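Catégorie : Travaux d'étudiants / Aménagement intérieur / Rapports de projet
Temps de lecture : 4 min

Le portemanteau sur pied dans un hall partagé : rapport de projet

Rendu du lundi 10 février 2020
Encadrement : Panagiotis Kourkoulas

1. Point de départ

Le sujet proposé s'intitulait « Améliorer l'accueil des vêtements dans le hall de l'espace Lurnau ». Le mot « améliorer » suppose que quelque chose ne va pas et qu'un meuble peut y remédier. Nous avons gardé le titre, faute de mieux, mais le présent rapport discute surtout la seconde moitié de l'hypothèse. 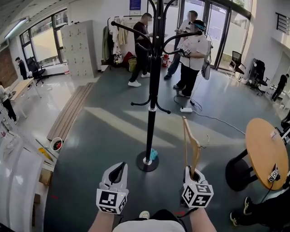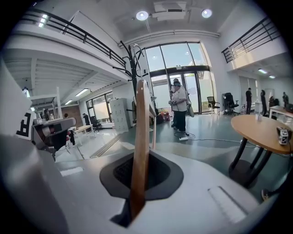 Fig. 1 et 2. Le portemanteau noir à crochets courbes, dans le hall.

Le hall est une grande salle claire, haute de plafond, avec des mezzanines à garde-corps noirs et une paroi vitrée à montants noirs où s'ouvrent les portes. Pour ranger ses affaires, on y trouve déjà une tringle à vêtements le long du mur, un meuble à casiers gris et un long banc en bois. Le portemanteau s'ajoute à cet ensemble. Il n'en remplace aucun élément, et le cahier des charges ne dit pas à quoi il doit servir de plus.

2. Ce que promettait le commanditaire

Le document de cadrage, rédigé par l'agence Tsakiris, affirme qu'un portemanteau sur pied « libère les murs » et « invite au dépôt spontané ». Nous n'avons trouvé dans ce document aucune observation à l'appui. La première formule est discutable : les murs ne sont pas libérés, puisque la tringle y est toujours et qu'elle est bien remplie (fig. 1 : une veste verte, un manteau beige et d'autres vêtements, avec un tas de sacs dessous). La seconde demanderait que l'on sache ce qu'est un dépôt spontané. Chez nous, tout le monde en avait une définition différente.

3. Méthode

Nous avons procédé en deux temps. D'abord un questionnaire de 10 questions, distribué aux usagers du hall et relevé au bout de 4 semaines. Ensuite des séances sur place de 20 minutes, pendant lesquelles l'un de nous notait où les gens posaient leurs vêtements en arrivant et où ils les reprenaient.

La méthode a des défauts que nous préférons signaler tout de suite. Les usagers nous voyaient prendre des notes. Plusieurs nous ont demandé s'il fallait utiliser le portemanteau, et il est difficile de croire que la question n'a rien changé à ce qu'ils ont fait ensuite. Nous avions aussi prévu un relevé comparatif en août, quand le hall sert peu et que personne n'a de manteau. L'idée a été abandonnée à la première réunion, à juste titre.

4. Observations

4.1 L'emplacement

Un portemanteau contre un mur se contourne d'un seul côté. Au milieu du sol, comme sur la figure 1, il se contourne de partout et il faut lui laisser de la place. Le fabricant Kustus recommande dans sa notice un dégagement libre sur tout le pourtour, ce qui revient à réserver à un objet étroit une surface bien plus grande que sa base ronde. La multiprise blanche posée au sol plus loin, avec son câble gris, pose un problème du même ordre : chaque chose laissée au sol réduit le passage un peu plus.

4.2 Les crochets

Ils sont placés à plusieurs hauteurs. Sur le papier, cela permet à des personnes de tailles différentes de s'en servir. À l'usage, les vêtements longs accrochés en haut recouvrent les crochets du bas, et la capacité réelle est inférieure à la capacité annoncée. Nous avons aussi essayé des cintres en bois clair. Un cintre tient mal sur un crochet courbe prévu pour une capuche ou un col, il pivote dès qu'on touche le voisin. La tringle fait mieux, sans effort.

4.3 Ce qui finit par terre

Les petites pièces de tissu sont le point faible. Sur la figure 1, un linge bleu clair est en boule contre le mât, juste au-dessus de la base. Une photographie ne dit pas s'il a glissé ou si on l'a laissé là, et nous nous gardons d'en tirer une statistique. Mais rien, dans le dessin du meuble, n'est prévu pour ce genre d'objet. Les sacs, de leur côté, vont sous la tringle, et le portemanteau n'y change rien.

5. La variante Cerkus

Le groupe avait dessiné une variante, baptisée Cerkus, avec une coupelle fixée à mi-hauteur et une base alourdie. Le budget accordé était de 200 euros, fournitures comprises. Nous avons réalisé une maquette en carton et un seul essai de stabilité, qui s'est bien passé. Un essai unique ne prouve pas grand-chose, et la maquette ne portait pas de manteaux mouillés. Nous ne présentons donc pas Cerkus comme une solution.

6. Discussion

M. Kourkoulas nous a reproché, lors du point intermédiaire, de juger le portemanteau à l'aune de la tringle, alors que les deux meubles n'ont pas le même rôle. L'objection est recevable. Un meuble sur pied se déplace, et un hall qui accueille des activités variées peut en avoir besoin. Encore faudrait-il que quelqu'un décide où il va selon les jours, et le cadrage est muet sur ce point.

Nous recommandons de prolonger la tringle avant tout nouvel achat, de garder le portemanteau près des portes pendant un mois et de refaire le relevé sans observateur visible. Le questionnaire figure en annexe A, le plan coté du hall en annexe B. La cote du banc y est à vérifier.

Contact | © Atelier de projet, tous droits réservés | Retour en haut de page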